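Wrist camera cleaning and grasp checks — what do you write down?

Started by benchrat_josow
Monday, 09:12

We're rewriting the bench rules for our kitchen cell. One arm, parallel gripper, camera at the wrist, the usual toaster oven and induction hob on the counter. The old rules were a single page and mostly said "be careful". Fuseini Amoah, who runs our lab, wants something a new starter can follow without asking.

Two things I'm stuck on.

First, whether an episode should be thrown out when the wrist view is filled by the object. Second, whether the hob should be unplugged for tasks that don't use it. Our draft says keep the episode if the other view is clear, and leave the hob plugged in but switched off at the wall.

What do other people do?

----

leditel_ops
Monday, 09:40

Unplug it. We had "switched off at the wall" for a year and people forget which switch is which. A plug lying on the counter is something you can see from the door.

On the wrist view, we keep them. Close objects fill the view, that's what a wrist camera does. We only reject if the lens is dirty or the stream has dropped out.

----

nbachmann
Monday, 10:05

I'd disagree with keeping them by default. If the wrist view is one colour with no edges in it, whoever does the labelling can't tell you anything about the grasp. We reject anything where the wrist stream is filled like that for more than 2 seconds and the other camera doesn't show the fingers.

Can you post a pair so we know what you mean by filled?

----

benchrat_josow
Monday, 10:31

Same session for both, I haven't matched the timestamps.
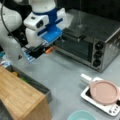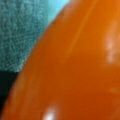 First one is the bench view with the arm by the oven, second is from the wrist camera.

----

nbachmann
Monday, 10:48

Thanks. The second has one long edge on the left and some teal behind it, so I'd call that borderline. The bench view is good, I can see the fingers and what's in them. Under our rule that moment would pass on the bench view alone.

I'd still want the pair matched by time before anyone signs it off. A clear bench view from a different moment doesn't prove anything about the wrist one.

----

erport_dave
Monday, 11:20

Off topic, but your pan handle points at the oven. Our rule is handles parallel to the front edge of the counter, and nothing sticking out into the path the arm uses. We wrote that after an elbow caught a saucepan and took it over the side. Pan was fine, floor tile wasn't.

Also where does that cable go? It's looped on the outside of the arm. We clip ours at every joint and check the slack at full reach before the first run of the day.

----

benchrat_josow
Monday, 11:37

Handle is a fair point, we don't have a rule for it. I'll add one.

Cable has a slack check already, done at home position only. I suppose full reach would be better.

----

leditel_ops
Monday, 11:52

Full reach AND wrist rotated both ways. Home position tells you very little.

I don't agree about handles parallel to the edge though. If the task is picking the pan up, you want the handle in varied positions or the policy only learns one. Put it in the task sheet and keep it out of the bench rules.

----

erport_dave
Monday, 12:10

Then the bench rule is "handles parallel unless the task sheet says otherwise". You need a default or people just leave things where they landed.

----

moser_k
Monday, 13:44

We have 1,000 episodes from last October where nobody had written down a lens check, and we've no way of knowing which ones had a smeared lens. Whatever you decide on filled views, put the lens check in. Ours is:

Wipe the lens with a dry microfibre cloth before the first run.
Look at a printed chart through the wrist camera and save the still.
Repeat after every 5 episodes if there is food on the bench, or straight away if anything splashes.
Write the initials of whoever did it on the sheet.

It takes less time than arguing over it afterwards.

----

nbachmann
Monday, 14:02

Agree with all of that except the dry cloth. Dry on a greasy lens just moves the grease about. We use lens fluid on the cloth, never on the lens — it gets in round the housing.

----

moser_k
Monday, 14:15

Depends on your housing. The maker of ours said dry only.

----

benchrat_josow
Monday, 15:26

Draft so far, tell me what's wrong with it:

Hob unplugged unless the task sheet calls for it, plug left on the counter in view.
Handles parallel to the front edge unless the task sheet says otherwise.
Cable slack checked at full reach, wrist turned both ways, before the first run.
Lens cleaned the way the camera manual says, chart still saved.
Filled wrist view kept only if the bench view at the same timestamp shows the fingers.

I left out the 2 second limit. Fuseini thinks people will apply it by guesswork.

----

nbachmann
Monday, 15:41

They won't be guessing if you script it. I can send you ours, it only looks at how much the view changes between stills. I'd put the limit back in.

----

leditel_ops
Monday, 16:08

"Plug left on the counter in view" needs to say away from the sink side. Otherwise fine by me.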